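2019-06-12
Kitchen notebook, Flangate workshop, upstairs

Morning. Started on the slow drain Vitória wrote up last week. Took everything out of the cupboard under the sink first: two buckets, the box of spare hose washers, a bag of rags, the old Dirkwood kettle that should have gone out in November. Kettle is now by the back door. If anyone wants it, take it.

Trap was hand tight, which surprised me. Put the shallow bucket under it and backed off both nuts. Mostly coffee grounds and something like candle wax, packed in the bend. Scraped it with the bottle brush and rinsed it in the utility sink downstairs. The slip washer on the wall side had a flat spot, so I swapped it for one from the box. The one on the basin side looked fine and went back in.

Timed it before and after. Plugged the large basin, filled it to a hand's width from the rim, pulled the plug and started the watch when the water began to move.

Before: 39 seconds, with gurgling at the end
After: 19 seconds, no gurgling

Only one run each. I would like a second set once the trap has had a few days of normal use. Same fill height, please, or the numbers mean nothing.

Left a dry paper towel under the trap at 10:40. Checked at noon, still dry. Checked again after the lunch dishes, one damp spot on the wall side about the size of a coin. Gave the nut another eighth of a turn by hand and put down a fresh towel. Victor will look at it tomorrow when he opens up.

Victor asked whether we should fit a finer strainer. I bought one from Ogola to try. It catches more, but it has to be emptied after every wash-up and I don't trust us to do that. Went back to the old one for now. The new one is in the drawer with the can opener.

Rack next. We have been arguing about where it lives. On the counter it drips toward the wall and the grout stays wet. Vitória's idea was to lay it across the small basin so the drips go straight down, and keep the large basin free for washing. Tried it with cups, plates and the big Grivomstead stockpot. Cups and plates are fine. The stockpot is too heavy for the rods and it blocks the faucet from swinging over. Stockpot gets dried by hand and goes back on the shelf.
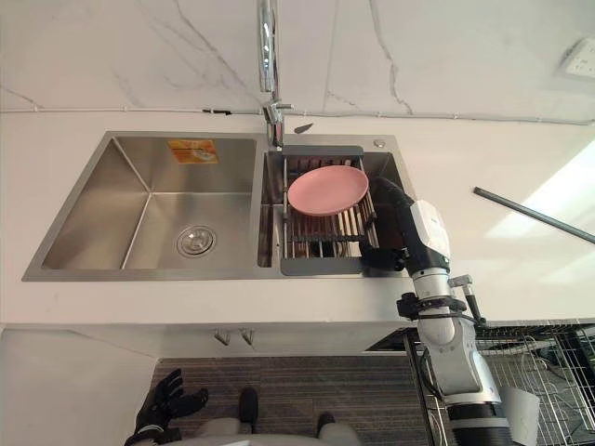

The small basin gets used less than I thought, mainly for rinsing vegetables, so giving it up to the rack costs us very little. Flat is how I would leave the plates for now, like the pink one on the top half of the rack. Standing them up between the rods didn't work, they slide. The gaps do let you see down into the basin, so a dropped teaspoon won't sit there unnoticed. The gray tray section overhangs the front, and I want to know if people catch their sleeves on it.

To do:
Second drain timing, both basins
Wipe down behind the faucet and along the cable at the foot of the tile, it collects crumbs
Ask Vitória if she wants the rack at the other end of the basin, she is left-handed
Order slip washers, 3 left in the box

Cupboard is still empty on the left side. Please don't put anything back there until the towel has stayed dry overnight.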